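Wonov Press - History List, Editorial Meeting
Minutes, December

Present: Bhupendra Goel (chair), Ines, Calloway, Ruth, Teo. Marta on the phone for first half, then line dropped.
Started 2:10 in the small room.

1. Last minutes
Approved. One fix - Ruth was marked absent, she was there.

2. The canal book
Working title still "Mud and Wages: Digging the Ghorbani Canal." Author has sent the full manuscript. 631 pages double spaced, not counting notes. Bhupendra has read all of it, Ines up to chapter 5, Calloway the intro and the last chapter.

General view is yes, we want it. Pay ledgers are the best thing in it. Chapter 2 on the land purchases is slow and could lose a third. Teo worried that the strike of the second winter gets told twice, once in chapter 4 and again in chapter 7, with the dates not matching. Author to be asked which is right.

Readers' reports: two in. First one very warm, wants it published more or less as is. Second one likes the research, doesnt like the framing, says the claim that the diggers "ran the canal themselves" for one season is bigger than the evidence. Bhupendra thinks that's fair. Ines does not. Long back and forth. Agreed the author should get both reports whole, no summary from us, and answer the second in writing before contracts go out.

Title. Sales don't like Mud. Other ideas: "The Diggers' Season," "A Canal by Hand." No decision. Subtitle needs to say it's labor history, somewhere.

3. Maps
Book needs maps, everyone agrees. Author drew 8 by hand, most usable as a base for a mapmaker. Gridico sent a quote for redrawing the lot, higher than last time. Calloway to ask what it comes to if we drop the two county maps and run the river survey across a spread. Place name spellings to follow the text, not the old survey - author uses both and they need to pick.
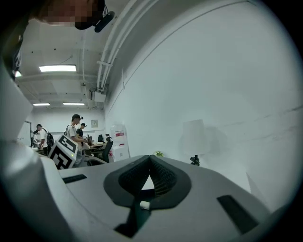 Ruth said the maps were being treated as decoration and that in this book they carry the argument, you can't follow the strike without knowing which camps were upstream. She would rather cut photos than maps. Also asked for one map at the front showing every camp, with the chapter numbers marked. Bhupendra agreed on the front map. Photo count left open until permissions come back.

4. Permissions
Still waiting on the Esosance archive for the camp photos and the foreman's diary. They have the forms. Teo has emailed, will now call. If the diary quotes are refused, chapter 6 needs real rework, so nothing gets set in type before we hear. Marta asked if the author has anything in writing from when they did the research. Not known. Ines to ask.

5. Paperback of the mill town letters
Hardcover nearly out of stock. Paperback goes ahead. New preface from the editor is in, short, good. Corrections list is longer than hoped, mostly in the index and the family tree. Two letters were dated to the wrong year and have to swap places, so page numbers shift after that and the index has to be checked again from there on. Ruth will do it.

Back cover copy: current draft is nearly all praise quotes and doesnt say what the book is. Calloway to write a plain paragraph to go above them. Keep the quotes to 2.

6. Proposals
Orchard workers, oral history - yes to sample chapter. Interviews look strong. Ask how many speakers gave consent for print.
Biography of a county judge - no. Well written but wrong list for us. Bhupendra to write and suggest he try elsewhere.
Ferry towns - held over, only Teo had read it.

7. Other
Style sheet: we are still using three diffrent forms for tribal names across the list. Ines to draft a page, go with what each nation uses for itself, send around for comments.
Prize entries due soon, Marta has the forms. Mill town letters goes in for the local history one.

Actions
Bhupendra - reports to canal author, letter on the judge book
Calloway - Gridico quote, back cover paragraph
Teo - call Esosance, send ferry towns to everyone
Ruth - index check, sketch of front map
Ines - ask author about diary permission and spellings, names page
Marta - prize forms

Ended 3:50. Next one in the new year, Teo to send times.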